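Print this page | E-mail this page

Ticket 1029 - heating drops out in the upstairs flat, Sulholm
Opened by: Akash Mishra
Status: open

Right, me again. The boiler ran fine all through the cold spell in January and now it's sulking in May 2018, go figure! It fires up, runs for a bit, then locks out with code 75 and the radiators go cold. Pressing reset gets it going again (usually on the second push).
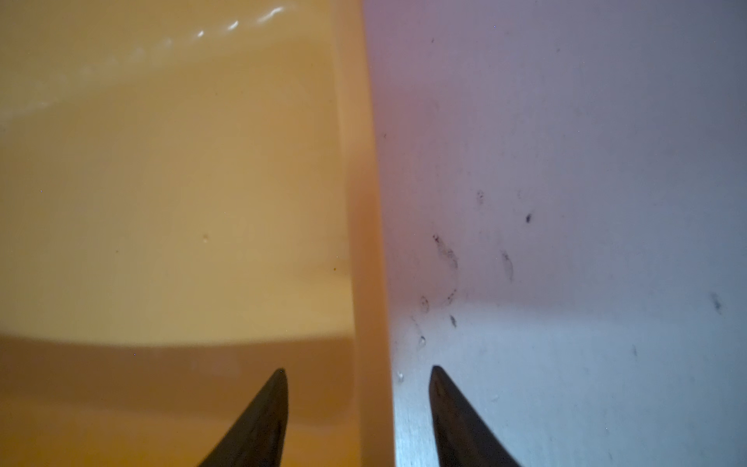 So far I've bled every radiator, topped the pressure back up and swapped the batteries in the Clava thermostat. No change. Vikas Grewal came over and cleaned the filter, and we got three days out of it before it locked out again - I'd already told everyone it was fixed, so that was embarrassing.

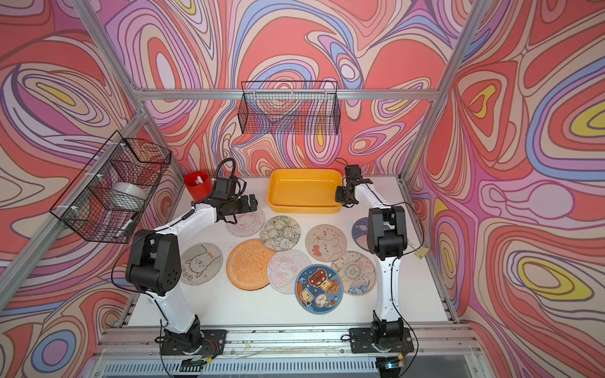
Patterned walls and white table.

Gaurav Shukla reckons it's the pump. I'm leaning towards the fan, as there's a rattle just before it cuts out. The Dredov manual only says "call engineer" for code 75, thanks very much.

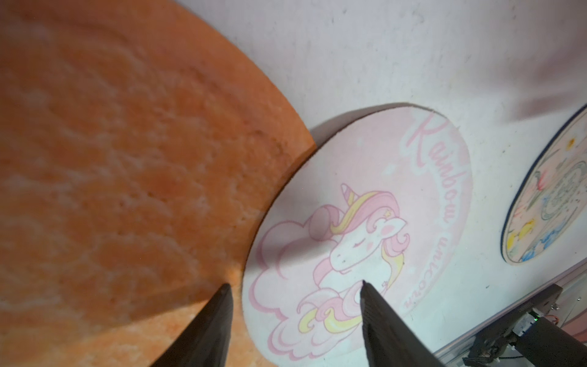

Orange disc and unicorn mat.

Could someone ring me before ordering parts? Extension 833, mornings are best.

E-mail this ticket | Print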